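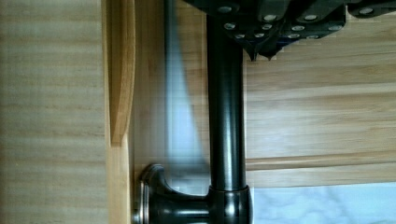

The planner was lying again, according to Myung-ja Shim. It called the grasp good, gave it a high score, and then asked the wrist for an angle the wrist didn't have.

"Lying is a strong word," Owen said.

She told him to read line 275 of the log and pick a weaker one.

He read it. Tandenell, their planner, had found a path to the handle in nearly five seconds, then thrown it away and gone looking for a better one. It had used up all 2000 tries. The path it sent to the arm at the end was the first one, with the joint limits left out.

"It forgot the limits when it put the path back," he said.

"So it forgot. Fine. Fix it."
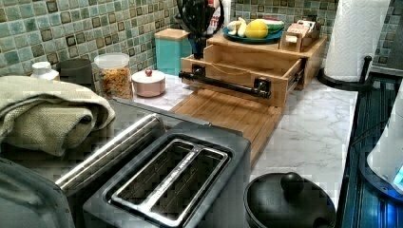
He opened the function that saved the best path so far. Someone had written it in September, and the comment at the top said only "tidy later". It kept the points and the timing. The limits were in a separate object, and that object was cleared at the end of every search. Owen moved two lines and started the build.

While it ran, Myung-ja ate a sandwich at her desk and asked whether he was still going to take the job at Utine. He said he hadn't answered them - he had written a reply on Friday and left it in drafts. 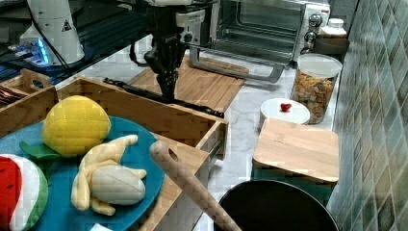 The build passed and he loaded the perception test, which had nothing to do with joint limits but always ran first. The labels came up one at a time. Tandenell was sure of the plate and the banana. It gave the lemon a low score, and Owen zoomed in on the green felt leaf sticking out from under it. He typed "plush" in the notes field and pressed run on the next test.

"Limits are in," he said.

Myung-ja wheeled her chair over to look.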